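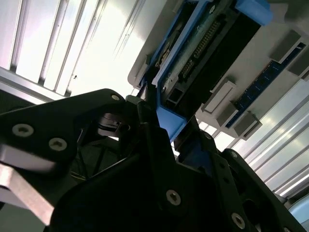 ANDRADE TOWN LIBRARY

Reading Room Diary, June 8, 2018

The reading room opened at the usual hour. The morning was given over to the Plimier survey maps, which have been out of public use during rehousing. Staff completed the last drawer shortly before noon, and the series, 175 sheets in all, may now be requested at the desk in the ordinary way. Readers are reminded that pens are not permitted at the map tables.

Two sheets remain in a separate folder. Both show the river meadows below Flultesus, and both carry the same sheet number, although the field boundaries differ. The older catalog lists only one. It has been decided to keep the number as printed and to add a letter to each entry until the survey notebooks have been read through. The notebooks are in pencil and the hand is small, so this work is not expected to be finished before October.

Humidity in the lower store stood at 57 percent when the first reading was taken, higher than the Library would wish. The windows on the north side had been left open overnight after the floor was cleaned. They were closed, and the reading was lower by the middle of the afternoon. A notice has been placed beside the light switch.

A delivery of archival folders was received from Kolidico. The order was correct as to quantity, but the folders are of the shorter size and will not take the parish ledgers. They have been kept for the correspondence files, where they will be of use, and a further order has been sent for the longer size.

Several inquiries were received by mail. One concerned the date at which the Flultesus toll house ceased to collect tolls. The rate books show payments up to the year the bridge was widened and none after it, and a reply was sent in those terms, with a copy of the relevant page. Another asked for the loan of a bound newspaper volume, which the Library was unable to grant. The writer was invited to consult it here.

The afternoon was quiet. The large table by the east window was moved to make room for the map cabinet, and the lamp on it needs a longer cord. Ledger 37 was returned to the shelf from the bindery, with its new spine label still to be lettered.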